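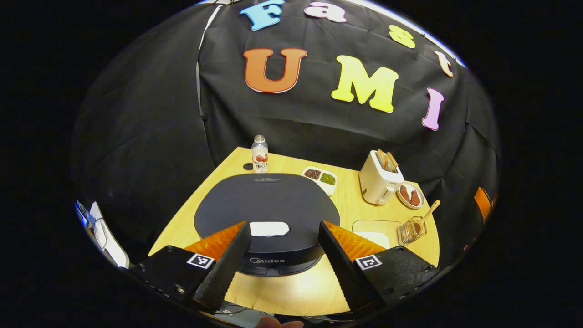 Curnwood Technology Centre
Equipment Planning – Pre-Purchase Inspection Checklist
Area: kitchen task bench, Room 206
Inspected by: Sosina Tilahun
Reviewed by: Norbert Simon
Date: 2 May 2020

Ratings: S = satisfactory, A = action required before order, N = not assessed

Section 1. Bench and surrounds

1.1 Working surface level and stable – S
1.2 Reach across the bench adequate for a hand-held gripper – S
Comment: Tall items should be kept to the back and sides.
1.3 Surface protection – A
Comment: No mat budgeted. A heat-resistant mat is to be added to the Wumbei order.
1.4 Backdrop fabric fire rating – A
Comment: Certificate not sighted. J. Juntunen to request a copy from the supplier.

Section 2. Appliances and consumables

2.1 Electrical test and tag current, all appliances – A
Comment: Toaster to be retested. Rice cooker passed.
2.2 Rice cooker lid opens fully without fouling the backdrop – S
2.3 Dry goods portioned for handling trials – S
Comment: Replenishment has been charged to the general kitchen account. A separate cost centre is recommended.
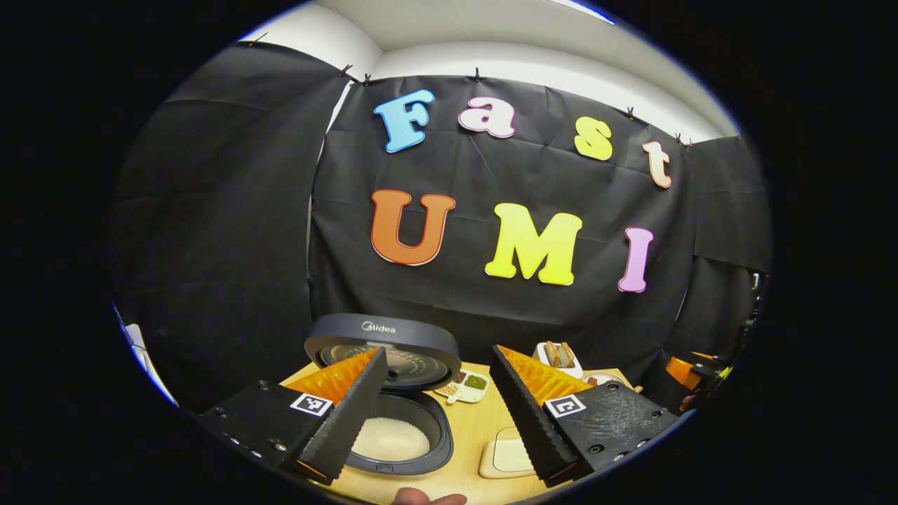
Item 2.2: rice cooker with lid raised and uncooked rice in the inner pot.

Section 3. Grippers

3.1 Fiducial markers fixed to both sides – S
3.2 Finger pads, spares held – A
Comment: 2 sets in store. The Sirkon quotation offers 20 sets at a lower unit price and should be accepted.
3.3 Housing screws checked for tightness – N
Comment: Torque driver away for calibration.

Section 4. Budget

4.1 Written quotations received – A
Comment: Sirkon received; Illum outstanding.
4.2 Expenditure within delegated limit of $2000 – S
Comment: Applies to pads and mat only. The proposed second gripper is a capital item and requires the approval of T. Esposito – it must not be split across orders.
4.3 Delivery and storage arranged – S
Comment: I. Amegashie has confirmed shelf space until December.

Outcome: Order may proceed once all items marked A are closed. Item 3.3 to be assessed at the next inspection.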